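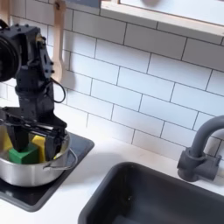
自己在工坊里搭一条机械臂,是先定底座的位置,还是先把要抓的东西摆好?

先摆东西。把锅、水槽、积木这些都放到以后真正要用的位置,量好最远和最深的两个点,再决定底座装在哪里、装多高。底座一旦打了孔,再挪就很费事,东西挪一下只要一秒钟。

我第一次是反着来的,所以底座现在有两组孔。

这篇记的是从五月开始断断续续做的一件事:在 Gandale 的公用工坊里,给一条桌面机械臂搭一个小厨房台面,让它从锅里把东西夹出来,放到旁边的水槽里。任务很简单,做起来拖了很久。中间有好几个人问我要过尺寸和接线的做法,我每次都在聊天窗口里重新打一遍,干脆写在一起,以后直接发链接。

先说底座。

第一版底座装在台面左后角,紧贴墙。当时的想法是给台面前面留出空间,人站着调试方便。装完通电,手动把臂拖到锅上方,往下降,降到一半大臂的外壳就碰到锅沿了。手指还没到锅底,关节先顶住了。原因很好懂,底座太低,前臂进锅的时候角度太斜,锅越深越吃亏。我用的锅算浅的,也还是不行。

Nayara Rezende 看了一眼,让我把底座抬起来,让夹爪尽量竖着进锅。她做过类似的东西,不过她那套是从上往下吊装的,我这边没有合适的横梁,就用铝型材立了一根柱子。底座安装面比台面高 383 毫米。这个数是试出来的:拿夹具把底座临时卡在柱子上,一点一点往上移,每移一次就手动把夹爪送到锅底,看外壳离锅沿还有多少余量。余量能伸进一根手指的时候我就停了,在柱子上画了线。

柱子中心到锅中心的水平距离是 434 毫米。这个距离再大一点,臂伸得太直,末端会抖;再小一点,肘部的关节会往墙那边拐,有撞墙的可能。台面的宽度做成 700 毫米,刚好放下灶面垫和水槽,中间留一条空台面当缓冲区。夹爪如果夹得不稳,东西多半会掉在这一条上,捡起来方便。

台面的板是在 Portela 那边开的。Wagner Portela 的木工间和我们隔一个院子,他有带导轨的锯,我没有。水槽的开口也是他开的,四个角做了圆角,跟水槽的外形对得上。我给他的图纸上水槽的尺寸标的是内口,他按内口开了,水槽放不进去。后来他又拿修边机沿着线走了一圈。所以如果你也要找别人开孔,图上写清楚标的是内口还是外沿,最好把实物一起带过去。

后墙贴了白色的长条砖,错缝的,勾缝是深灰色。贴砖花了一个周末。白墙对后面做视觉有好处,臂和锅的轮廓都清楚,坏处是反光,下面会讲。墙上挂了一把木勺,以后想让臂去取勺子,目前还没做到,勺子就一直挂在那里。

再说夹爪。

夹爪是黑色的平行夹爪,滑轨式,两边手指一起往中间合。原装的手指又短又厚,进锅以后占地方,旁边有别的东西就会被挤开。我换成了扁平的长手指,像两块小桨。换手指这件事改了好几版,主要的经验有这么几条。

手指要比锅深长出一截。长出多少看你夹爪本体有多宽,本体不能碰到锅沿。我的夹爪本体很宽,几乎没有可能跟着手指一起进锅,所以手指的长度就决定了能夹多低的东西。

手指薄了会弯。第一版打印件用的层向不对,受力方向正好跟层线垂直,夹了几次就从根部裂开。第二版把打印方向转了过来,根部加厚,尖端保持原来的厚度。这版一直用到现在。

指面不要太光滑。光面夹方块还行,夹海绵一类的软东西,一提起来就往下滑。我试过贴砂纸,夹得住,但会把积木表面磨毛。后来贴了一层薄橡胶垫,用双面胶粘的,隔一阵子要换。

夹持力要能调。夹绿色方块和夹黄色那种带孔的软块,需要的力差很多。方块力大一点没关系,软块力大了会被捏扁,两根手指之间的间距变得很小,程序以为夹空了。我一开始判断有没有夹到东西,只看手指间距,间距小于某个值就算夹空。软块每次都被判成夹空,臂就松手重来,一遍一遍重复。我在旁边看了一会儿才明白是怎么回事。现在改成同时看间距和电机电流,两个条件一起判断,软块的问题就没有了。

电流的读数有噪声,不能只取一次。我的做法是手指合上以后等一小会儿,连续读几次取中间值。等的时间太短,读到的是刚碰上那一下的冲击,会偏高。

驱动板用的是 Graria 的,便宜,文档写得很一般。有个参数叫保持电流,文档里只有一行字,没有说明单位。我按毫安填的,结果夹爪合上以后一直发热,摸上去很烫,赶紧断电。写邮件过去问,对方第二天回了,说是最大电流的百分比。文档到现在也没有改。如果你也买了这块板,先填一个很小的数,再慢慢加。

接线。

夹爪那根细线一开始是用扎带贴着臂身固定的,从上到下每隔一段扎一个。看着很整齐,动起来不行。腕部一转,线就绷紧,转到头的时候把接头拽松了。接头松了以后夹爪时有时无,我一度以为是驱动板坏了,换了一块备用的,还是老样子。这件事耗掉了一整个晚上。

现在线在臂的右侧留了一个大弯,往外绕一圈再收回来,上下各固定一点,中间完全放开。样子不太好看,动作范围内怎么转都不会绷。留多长可以这样量:断电,用手把腕部转到两边的极限,取绷得最紧的那个姿势,在这个长度上再多放一点。多放太多也不好,线会垂下来挂到墙上的勺子。我就挂到过,臂往回收的时候把勺子整个带了下来。

线上最好做标记。我用的是不同颜色的热缩管,电源和信号各一种。Archana Agarwal 来帮忙的那个 Monday(她一直这么叫,我跟着她写)晚上,我们两个人一起查线,有标记的那几根很快就查完了,没有标记的那几根要用万用表一头一头去对。

急停一定要装,而且要装在人站着就能拍到的位置。我把它固定在台面前沿的右边,因为臂在左边。人的手去拍急停的时候不应该穿过臂的活动范围。急停切的是电机电源,控制板的电不切,这样拍完以后还能看到日志里最后一条命令是什么。要留意的是,电机一断电,臂会因为自重往下掉。我在急停旁边贴了张纸条,写着先托住再拍,后来觉得这句话很危险,撕掉了。真要拍急停的时候就直接拍,臂掉下来砸到锅就砸到锅。

软件这部分我写得少一点,大部分是用现成的。

控制用的是 Sturnness,一个很小的开源项目,安装不复杂,配置文件是纯文本。它能做的事情就是给一串关节角或者末端位姿,然后按顺序走过去,中间可以插夹爪的开合。没有图形界面,我觉得够用。轨迹规划很朴素,只会走直线和关节插值,不会自己绕开障碍。所以从锅里出来一定要先竖直往上提,提过锅沿再横移。我给每一次横移都加了一个中间点,高度比锅沿高出不少。

锅的位置要固定。灶面垫上本来什么记号都没有,锅每次放得都不太一样,程序里写死的位置就对不准。我试过在垫子上画线,擦一次台面就没了。后来在锅底粘了几小块防滑贴,锅放上去不容易跑。还有锅的那个弯把手,朝向也要固定。有一次把手转到了臂下降的那一侧,手指下去正好插进把手的圈里,臂往上一提,整个锅跟着起来了。现在我都让把手朝右,朝着水槽那边,臂从锅的上方直接下去,碰不到。不过横移的时候会从把手上方经过,所以中间点的高度也考虑了把手。

坐标标定用的是最笨的办法。在台面上选几个容易找到的点,灶面垫的圆角、水槽的内角、锅沿上做的一个小记号,用手拖着臂,把夹爪尖端依次对到这些点上,记下读数,再跟量出来的尺寸比。误差主要来自底座那根柱子,它有一点点歪,拧紧螺丝以后歪的方向还会变。我在柱子底下垫了薄铜片,拧一点量一点,直到几个点的误差都差不多。标定完以后不要再去碰柱子上的螺丝。如果碰了就重新标,不要抱侥幸心理。

视觉部分刚开始做,目前只用颜色来找东西。绿色的方块最好找,白墙、黑垫子、不锈钢锅里都没有绿色。黄色麻烦一些。台面后面那个浅色木框的窗,还有挂着的木勺,下午的光照上去都会偏黄,程序会把木勺的勺头也当成目标。解决办法是先圈定区域,只在锅口范围内找颜色,外面的全部不看。

锅是另一个麻烦。不锈钢内壁会把积木的颜色映出来,绿方块靠近锅壁的时候,壁上会多出一片绿。按面积最大的那一块去算中心,有时候会被倒影拉偏。我试过把锅内壁磨成哑光,磨了一小片,效果有,但是很累,就停了。现在是靠光来凑合,把顶上的灯挪到侧面,加一张硫酸纸当柔光。锅沿上还是有一条亮边,不影响找东西。

两块东西挨在一起的情况还没有处理好。绿方块旁边如果紧靠着一块立起来的黄色软块,手指下去的时候,有一边没有地方插。软块可以被挤开,所以勉强能进去,夹起来的时候软块会跟着手指往上带一点,有时候掉回去,有时候就挂在手指外侧。如果旁边是硬方块,手指会直接顶在它的顶面上。我在下降的时候加了电流监测,一旦超过阈值就停,退回去,换个角度再下。换角度的逻辑目前只有一种,就是把腕转九十度再试一次,还不行就跳过,先去夹别的。

Ronaldo Miranda 建议先用夹爪在锅里拨一下,把东西拨散再夹。我觉得可行,还没写。担心的是手指侧向受力,打印件的根部能不能扛住。可能要先把手指换成铝的。

放进水槽这一步反而顺利。水槽口大,位置固定,臂移到上方松手就行。一开始松手的高度太高,方块掉进去会弹,声音也大,晚上在工坊里做很吵。后来把放置点降低,夹爪伸进水槽口以下再松。水槽是深灰色的塑料盆,边很厚,夹爪碰一下也不会坏。水龙头只是装上去的,没有接水。龙头在水槽后面,弯管往右拐,臂从左边过来,一般碰不到。我还是在程序里给龙头周围画了一个不许进入的区域,画得比较大。

Osvaldo Camargo 问过我为什么不直接接水,做成真的洗碗。臂没有任何防水,夹爪的滑轨全是敞开的,驱动板就在柱子后面,我不打算让它靠近水。想做的话要先做防水套,那是另外一个项目。

把遇到过的故障列一下,方便搜索过来的人。

夹爪时有时无,先查接头,再查驱动板。我的顺序反了。

臂走到某个姿势开始抖,看是不是伸得太直,接近伸展极限。挪近一点就好。增益调低也能减轻,但是动作会变软,放东西的位置会偏。

每次开机零位都差一点,查关节的限位螺丝有没有松。我的松了 2 颗,都在肩部那个大圆盘关节附近。拧紧以后点了一点低强度的螺纹胶。臂身上露出来的小螺丝很多,建议装完以后用记号笔在螺丝头和壳体之间画一道线,松没松一眼就能看见。

夹软东西老是判成夹空,看前面电流那一段。

臂在动作中途停住没有报错,看 USB 线。我换了一根短的,带磁环的,之后没有再出现过。Archana 认为跟线没有关系,是集线器供电不够,她说得可能也对,因为我换线的时候顺便把集线器也拿掉了。

花费没有仔细记。臂本身是以前买的套件,型材和驱动板是这次买的,瓷砖用的是工坊里剩下的,水槽和锅都是现成的东西。打印手指用掉的料比预想的多,主要是改版改的。

接下来要做的有几样。把手指换成铝的,试一下拨散。取勺子那件事,要先解决挂钩的问题,现在那个小黑钩太浅,臂取下来应该没问题,挂回去恐怕很难对准,可能要换成开口大一些的。另外想把标定那几个点做成固定的小凹坑,夹爪尖端可以直接落进去,不用每次靠眼睛看。

有人要手指的打印文件,我放到工坊的共享盘里了,文件夹名字是 finger_long,用里面日期最新的那一版,旧的几版留着是为了对比,不要打。螺丝孔的间距是按我这个夹爪来的,别的型号要自己改。改之前先量一下滑块上的孔是通孔还是沉孔,我打过一次,螺丝头凸出来,两边手指合不拢。

配置文件我整理完再传,里面现在还有很多注释掉的旧参数,直接拿去用会很乱。急着要的可以先给我留言。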